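Magazine > Features > Workshop Practice

Thursday, May 2, 2019
By Jasper Schouten

The Two-Page Rulebook

The first version of the Clusside rules was written on the back of a parts order. It had four lines. One said to stop both arms before reaching in. One said to write down what broke. The third has been lost to a coffee stain, and the fourth said "see Selma," meaning Selma Berisha, who was the only person at Brosik at the time who knew how to restart the controllers.

Brosik is a small automation firm in Clernov. It builds and tests routines for light robot arms that pick up household things: lids, pegs, cords, soft packaging. The loads are small and the arms are slow compared with anything on a car line. For a long while that was taken as a reason not to have many rules. Berisha says the firm worked by habit, and that the habits were good ones as long as the same three people were in the room.

Then the firm hired. By last spring there were shifts, and the shifts did things differently. The morning operators reset the parts by hand after every run. The afternoon operators let them lie where they fell. Both groups wrote "reset" in the log. When the two sets of results were put side by side they disagreed, and it took Nataša Dervishi, who runs testing, most of a week to work out that the robots had been doing the same thing all along.

"We had one word and two meanings," Dervishi said. "You can't fix that with better software."

The current rulebook runs to 2 pages and is taped inside the door of every cell. It is called Clusside after the street where the firm had its first shop. It has been copied, with permission, by Vidmar, a contract packer across the river, and by two technical schools. I asked to see how it is used on an ordinary day, and Brosik gave me a stool and a pair of safety glasses.

Who is in charge of the stop

The rulebook opens with people. Every session has a named operator, and that person's name goes on the card at the front of the cell before power is turned on. The operator holds the stop button. If the operator leaves, even to get a drink, the arms are stopped and the card is turned over. Handing the button to someone else in the middle of a run is not allowed. The run is ended and a new one is started under the new name.

This was the rule that met the most resistance. Haris Softić, who has operated cells at Brosik for three years, told me he thought it was fussy when it came in. He had been used to calling across the room for someone to keep an eye on things. He follows it now and still thinks it is a little fussy.

Two arms in one cell need one more rule. Both must be on the same stop. An earlier setup had a button for each arm, and the thinking was that an operator might want to halt one and let the other finish. In practice people hit whichever button was closer. The separate buttons were taken out, and the rulebook says they may not be put back for any reason.

Hands stay out while either arm is live. It makes no difference if the arm nearer to you is the one at rest. Softić gave me the plain version: if you can touch a part, you can touch an arm.

What counts as a start

The second section is the one Dervishi wrote after her week with the logs. It covers how the parts are laid out before a run.

Clothespins are used a good deal at Brosik. They are cheap, they come in colors, and they have a shape that gives a gripper trouble. The spring sits at the middle, the legs can splay when squeezed, and one pin will hook itself into another. A pile of them is a fair test. It is also hard to lay out the same way twice, and the rulebook doesn't ask for that. It asks that the operator drop the pins from the same height, leave them as they land, and take a still before the first move.

For tests that move pins from one place to another, the log must name both places. "Container" is not accepted. Neither is "the usual spot." If a pin ends up outside the place it was meant to go, it stays there until the run is over, and it is logged as outside. Operators are told not to nudge it back. Dervishi found that people did this without noticing, much as they would pick up something dropped on a kitchen floor.

Anything else that is in the cell at the start of a session stays where it is until the session ends. Moving an object changes what the cameras see, and a change in what the cameras see can change what the arm does. If something has to come out, the session is closed first.

What counts as a success

Here the rulebook gets stricter, and the reason is money. Customers pay for results, and a result has to mean the same thing to them as it does to the person logging it.

A pick is a success when the part has been lifted clear and is still held at the end of a fixed wait. Lifted and dropped is a failure. Two parts lifted at once is a failure if the order was for one, even when the second comes free by itself and falls back. A part that was touched and pushed is logged as touched. There is no box for "nearly." There used to be one, and it filled up.

Last year Dervishi went back through 2666 logged runs and checked the entries against the recordings. She threw out 151 of them. In most of those, the recording showed a hand in the cell between the first move and the last. Some had no name on the card. A few had been logged as successes by an operator who had plainly stepped away. She does not think any of it was dishonest. The people doing it were tired, and the form made it easy.

Since then, each cell's log is checked after every 100 runs by someone who did not work on it. The checker picks recordings at random and fills in a fresh sheet without looking at the old one. If the two don't match, the whole batch is gone over again. This costs about a morning of work each time it happens, and it has made the operators more careful with the first sheet.

How Vidmar uses it

Stella Kaijage took the rulebook to Vidmar, where she is in charge of training. Her line packs small goods into boxes and has less patience for paperwork than a test shop does. She kept the section on the stop button word for word. She cut the section on starting positions down to a paragraph, as the goods on her line arrive however they arrive.

What she added was a page on containers. Her view is that people worry about the part and forget the thing the part is lying in. A deep bowl has a wall, and a gripper coming down near the wall has less room than it seems to have from outside. A shallow tray gives more room but lets parts slide or roll out. Kaijage's page tells operators to run the arm by hand around the inside of any new container at low speed before the first real pick, and to write down the lowest safe height. Brosik has since taken that page into its own copy, which is why the type had to get smaller.

She also asks for two views of any run that will be shown to a customer, one from the wrist and one from a fixed point outside the arms. The wrist view shows the grip. The fixed view shows where everything else has got to. Softić says he relies on the fixed view far more, and that new operators nearly always start out the other way around.

There are things the rulebook leaves alone. It says nothing about how fast the arms should run, which is set for each job in a separate sheet. It says nothing about lighting, and Dervishi would like it to. A draft section on cable checks has been going back and forth since winter, held up over who signs it. 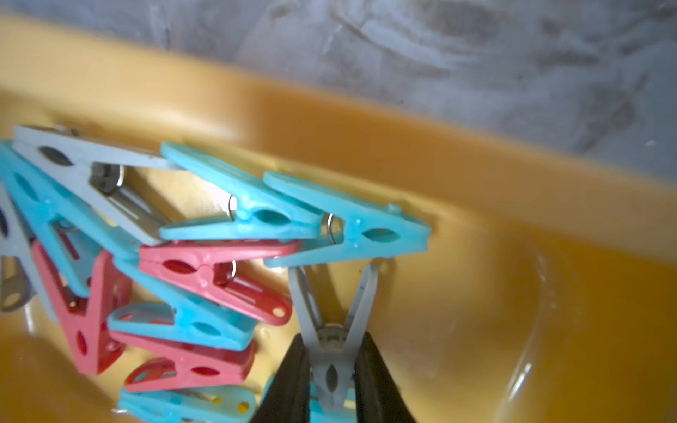
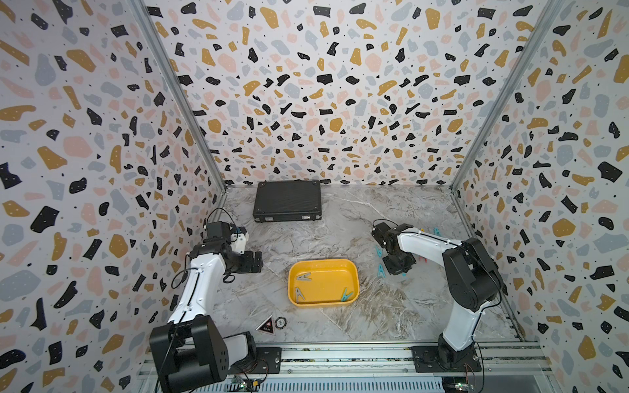 Does a small shop with one cell need written rules if only one person ever runs it?

Berisha's advice is to write them anyway, and to keep them short. Start with who holds the stop, what a start looks like, and what will be counted as a success. Put a date on the sheet and change the date whenever a line changes, so that old results can be matched to the rules they were made under. One person's habits drift over a few months, and a sheet on the door gives that person something to check against.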